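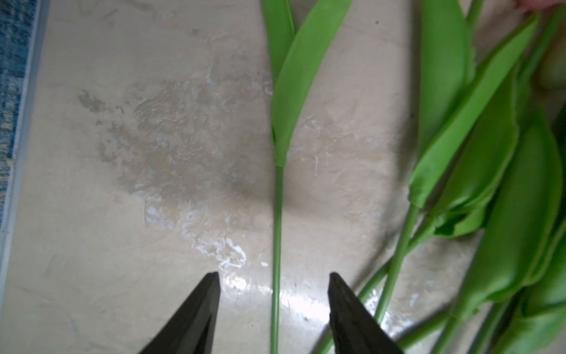 Re-cutting a stem removes the sealed end and lets the flower draw water again. Do it when the flowers come home and again every second day. Tulips are the awkward case: the stem is long and thin, and a broad leaf wraps it at mid-height, as on the artificial one in the picture, so strip any leaf that would sit below the waterline before cutting.

## What you need

- a sharp knife (scissors crush soft stems)
- a clean vase, at least 18 cm tall for tulips
- cold tap water
- a sheet of newspaper

## Method

1. Wash the vase with hot water and washing-up liquid. Rinse twice.
2. Fill to a depth of 8 cm. Tulips rot in deep water.
3. Pull the lower leaves downwards and off. Do not tear the skin of the stem.
4. Cut 2 cm from the end, straight across or at a slight slant. The angle makes little difference - the sharpness of the blade does.
5. Roll the bunch in newspaper with the heads level and stand it in the water for two hours.
6. Unwrap and arrange.

## Notes

Tulips go on growing in the vase and will lean towards a window. Turn the vase each morning.

Keep daffodils apart for the first night. Their sap shortens the life of tulips. Change the water afterwards and do not re-cut the daffodils.

Method step 5 corrected in June after a note from Veronika Hegedűs: the earlier version left out the newspaper.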